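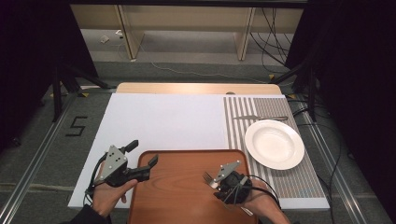

I'm looking for people who can set a table. I run the tester program for Lubis, which is a pair of hand-held grippers you wear and work with, so that the moves you make can be used to teach a robot arm the same job. We sell it as a kit out of our office in Kuvthorpe, mostly to small labs and a few factories, and the next version goes out in May. Before then I want it on as many different hands as I can get!

You don't need to know a thing about robots. In fact I'd love more people who don't. Our own staff have been using these grippers so long that they've stopped noticing what's annoying about them, and I count myself in that.

## What you'd be doing

Mostly table setting and clearing. You put on a gripper for each hand, I give you a short list (plate on the placemat, knife down, fork down, take it all off again), and you work through it at your own speed. Then we mix it up a bit – a different starting spot, the tray nearer or farther away, that kind of thing. The plate is pretty easy to get hold of once you've found the rim. Flatware is harder. A fork lying flat on a table is a small, slippery thing to pick up with two jaws, and I still fumble it when I'm tired (or when someone's watching).

A session runs 2 hours with a break in the middle, longer if you need it. I'm asking everyone to come for 5 sessions, because the first one is mostly getting used to the feel and the good comments tend to come later. When you're done there's a form to fill out and a chat with me. Please be blunt. The last group told me the old wrist strap was awful, and they were right, so we changed it. 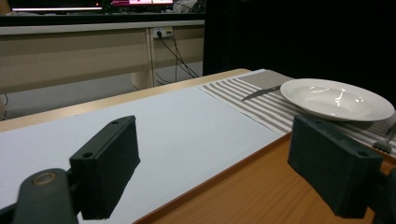 ## Who I'm after

- Adults 18 and up, any background
- Small hands and large hands especially – we have plenty of people in the middle
- Left-handers, please! We never get enough
- People who can stand at a low table for a good stretch. If you'd like to sit, tell me ahead of time and I'll set it up
- Anyone who has waited tables or worked a banquet, because you'll have opinions about where the knife goes

If you've got a wrist or thumb injury that's still healing, I'd ask you to wait for a later round. The grippers aren't heavy but you do squeeze a lot.

## Pay and other practical stuff

You get $200 for the full set of sessions, paid by check at the last one. If you have to drop out partway I'll pay for the ones you came to. Parking behind the building is free, and the Histton bus stops across the street. There's coffee, and the snacks are better than they used to be.

The grippers record how your hands move and what's on the table in front of them. We don't need your face, and your name doesn't go in with the recordings. I'll send you the consent form before your first visit so you can read it at home without me hovering.

Wear sleeves that you can push up or that fit close at the wrist. Leave bulky rings and bracelets at home. Long nails are fine, but let me know so I can set the grip up differently.

## How to sign up

I have 31 spots in this round. Write to the tester desk at Lubis with your name, which hand you write with, and the days and evenings that suit you. Sign-up opens November 25, 2019, and I'll answer in the order the notes come in. If this round fills up I'll put you on the list for our Killwood office, where we're planning a second group with kitchen tasks – stacking bowls, loading a dish rack, and whatever else we can fit on the counter.

Bringing a friend is fine as long as they sign up too. I can book you back to back so you can share a ride.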